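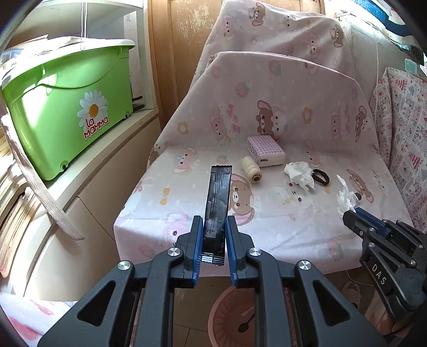
December, evening

Started at nine this morning and finished a little after five, with a break for soup. My wrists are sore. I said I would keep this diary for the whole of the project, since Ms. Hnatiuk wants a log from each of us at the end and mine for November is four lines long, so tonight I am writing it properly.

The target for the team is 1340 recordings before the break. When I got up today we had 300, and most of those are from the lab at Grirkitz, on the same gray table with the same cups and blocks. Yevdokiia Hnatiuk looked through them last week and said a robot trained on that would be very good at one gray table. So now everyone has to record at home as well, on whatever surface they have, with things that were already in the house. No buying props. Stepan asked if he could buy just a few and she said no.

I used the seat with the bear cloth on it. The desk was full of my brother's homework and the kitchen was being used. The seat turned out to be a decent choice for the assignment because it is soft and it slopes at the back, and the cloth is covered in bears and rabbits and strawberries, so it is about as far from the gray table as I can get.

Things I put out: the gift box in the pink checked paper, the spool of twine, tissues, a black hair tie, and a black sachet. The rule is to write the list down before starting and not change it in the middle of a set, and I did that this time. The sentence for the first set was "pick up the sachet with the left gripper and the tissue with the right gripper." Stepan Prokopenko wrote the sentences for all of us and some of them are strange, but that one is fine.

Notes on each thing, for the log.

The sachet. I picked it up by the bottom end and held it straight up, left gripper. It's narrow, so if I come in from the side I get one finger on it and push it across the cloth. What worked was coming down with the fingers open only a little, pinching near the crimped end, and then tilting the whole hand. If I pinched too far up, the bottom swung. I dropped it many times in the first half hour and hardly at all after lunch. Mr. Mykhailiuk always says to keep the drops in, so I kept them and marked them as drops. I don't completely agree with him. A drop where the thing just falls is useful, maybe, but a drop where I then fumble after it for ten seconds is only me being clumsy, and I don't see what a robot gets from that. I will ask again.

The tissues. Easy to grab, hard to let go of. The tissue stays on the blue pad when the jaw opens, and I have to shake it off, and shaking is not allowed because it ruins the tracking. I ended up lowering it until it touched the cloth and dragging back a little. That takes longer. They also change shape every time, and I stopped trying to put them back the way they were.

The twine. I did a set where I moved the spool from one side of the box to the other. It rolls. The end of the string kept coming with it and once it went around the gripper finger and I had to stop and unwrap it. I threw that one out, and I wrote down that I threw it out.

The hair tie. This was the one I was worried about, and I was right. Flat on the cloth there is almost nothing to hold. If I press down, the cushion goes down too, so the fingers sink in and close on the bear cloth and I pick up a fold of it. On a hard table I could slide the hair tie to the edge. On the seat there is no real edge, it just curves away. In the end I got it by closing both fingers inside the loop and then opening them so it stretched over the tips, and lifting like that. It felt like cheating. I texted Ms. Hnatiuk and she wrote back "Not cheating. Write down how." So: fingers closed, into the loop, open slowly, lift. It works best when the loop is a wide oval. When it's twisted into an eight, forget it.

The box. Too wide to take across the long way. Across the short way it's all right, but the paper is slippery and I was careful of it because my mother wants to use the paper again.

About using two grippers. At Grirkitz I have always done one hand while Stepan did the other, standing next to me, and we bumped elbows and argued. Doing both myself is better for timing but worse for attention. I look at the one I'm closing and the other one drifts. In the early recordings the right gripper just hangs there at the side while the left one does everything. Around eleven I made a rule for myself that the idle hand has to already be pointing at its next object. After that the sets went faster.

The linkage on the right one was stiff in the morning. There is a screw that works itself tight, and I backed it off a quarter turn and it was better, then by the afternoon too loose, and the jaw had some play in it. I don't have the proper driver at home. I need to bring it to the lab and put a drop of thread lock on it. The left one gave no trouble.

Light. By three thirty it was getting dark and I put the ceiling lamp on. I started a new set number when I did that, so nobody has to guess later. I think the ones with the lamp may be too yellow. Stepan says it doesn't matter and that different light is good. He may be right but I would like to hear it from someone who has trained the thing.

Total for today: 171. I had hoped for 200, so I am a bit under, but it is more than I have done in any one day before. I still have to check them. I went through the first 100 after supper, at double speed, and took out the ones where my sleeve gets in the way. I had on the big sweater, which was a mistake, and it is now in the log as a mistake. Tomorrow short sleeves, even if it's cold in that room.

Called Stepan at seven. He did his on the ironing board, and his cat got into several of them. He wants to leave the cat ones in. He also had trouble with the upload and thinks the folder names are the reason, because he put spaces in them. I told him Ms. Hnatiuk said no spaces on the very first day. He said he remembered her saying it.

We talked about Drolturmont too. The team sheet has to go in before the break and it asks for a team name, and we have been Sunasia since last spring only because that was the name on the old shirts. He wants to change it. I don't mind either way, but new shirts cost money and the entry fee already took most of what we had. He said he would think of a name and send it to me tonight. He has not sent it.

What they will judge at Drolturmont is tidying. The arm gets a surface it hasn't seen before with small household things on it and has ten minutes to sort them into trays. Last year our arm spent most of its time on one sock. It would lift it, lose it, go back, lift it. I was standing right by the rope and could do nothing. Mr. Mykhailiuk said afterward that all of our data had been hard objects, and I remember being annoyed, because he could have told us in the fall. Anyway it is why I wanted soft things today, and why I was willing to spend so long on the tissues.

One more thing I noticed and don't want to lose. When I let go of something on the seat, I put it down and then open. When I let go on the lab table I open a little early and it drops the last bit, with a click. I didn't know I did that until today, when I watched some of the old ones right after the new ones. If the arm learns the early release from the table and then does it over something soft, it probably doesn't matter, but over a tray with sides it might. I should do a set at the lab where I am strict about it.

My brother came in at some point and asked what I was doing, and I let him try the left gripper. He got the spool on his first go. He is nine. I didn't record it, because he isn't on the consent list, but I watched his hand and he squeezes much slower than I do. I tried it his way for the rest of the twine set and it rolled less.

For tomorrow:
Short sleeves.
Finish checking the other sets, then upload. No spaces.
Charge both trackers tonight (done, the left one was nearly flat).
Start with the hair tie while I'm fresh.
Try the same things on a wooden chair to compare.
Ask for the small driver back from whoever has it.
Put the bear cloth straight again before my mother sees it, it has two pinch marks where I kept grabbing the fold.

I also want to ask whether the sentences could be shorter. By the afternoon I was reading them out half asleep, and in one I said "left" and used the right. I found it in the check and fixed the label. There may be others.

Ten thirty now. Stepan just sent the name and it is too long for a shirt.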